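Home Projects Reports Contact

Florkthorpe Creek Revegetation: progress report to Midunex

14 Nov 2025

Quick one this time, planting season ran late and we're behind on paperwork.

Where we're at
- Lower bank done. Upper bank almost 40 per cent, rest waiting on tubestock from the Masri nursery.
- Willow removal finished at 2 of the 4 sites. Other two too boggy for the machine, will try again in March.
- Fencing up on the Bosard side. Gate still to hang.
- Weeds: blackberry has come back hard near the culvert. Second spray booked.

Budget
On track overall. Fuel over, mulch under (council let us have chip for free). Would like to move the mulch savings across to tree guards, please confirm thats OK. Wallabies are getting into anything without one.

Water testing
Nine samples taken since last report. Turbidity still high after rain, otherwise nothing alarming. Full table to follow, spreadsheet needs tidying before anyone else sees it. Mapping layers also being redone, the old ones had the creek line in the wrong place.

Desk work:

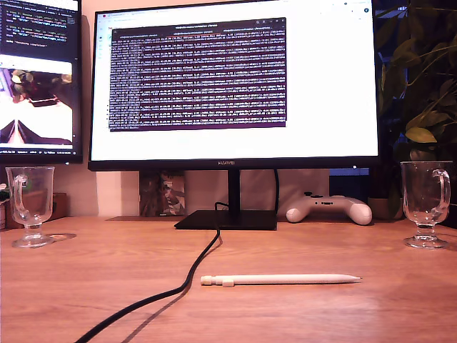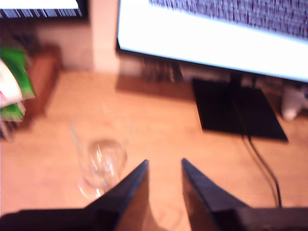

Next steps
- Hang gate
- Chase tubestock order
- Finish the upper bank before it gets hot
- Send water table and recieve your comments on the guards

Recent reports
Fencing and access update
Willow removal, stage one
Seed collection notes

Contact us | Copyright Florkthorpe Creek Group | Back to top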